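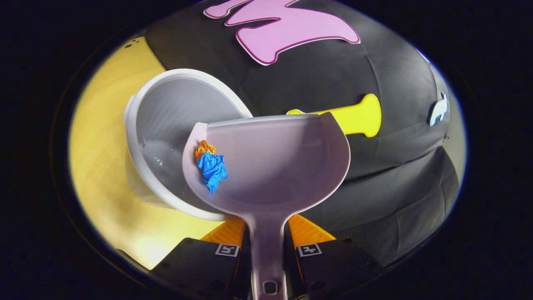

Fig. 1. Dustpan, lavender-gray, with crumpled paper (orange and blue) on the left inner wall.

**Thursday, January 4, 2024** — sweeping tools, bench side

Went through the dustpans with Aarti before restocking. The plastic one in Fig. 1 stays. Wide rounded scoop, slightly raised front lip, long narrow handle with a rectangular hanging hole at the end. Surface is smooth and matte.

Paper wad is a fair stand-in for bench litter. In the figure it sits on the slope of the side wall, short of the floor of the scoop, orange part nearer the rim.

Notes on pan shape:

- Curved side walls hold bulky scrap. For fine dust the lip matters more. Check it against the floor with a straightedge, both ends and middle.
- Old Gorkwood pan (metal, square corners) packs dust into the corners and has to be knocked out over the bin. Retire it.
- Hanging hole: the hooks on the Hegarty rail are too fat for a small slot. Darragh has thinner ones in the Vitport drawer, 44 mm reach. Try two before drilling anything.

Tried sweeping 200 g of dry sand off the vinyl by bay 11 with the stiff brush. Three passes, thin line left each time at the lip. Same with the soft brush but the line was fainter. Did not weigh the residue — scale was in use.

To do:

- repeat on the concrete, weigh what is left
- move paper and foil offcuts to the dry bin, Declan wants them kept out of the sand
- ask Maeve whether the February order can take one more pan of the same shape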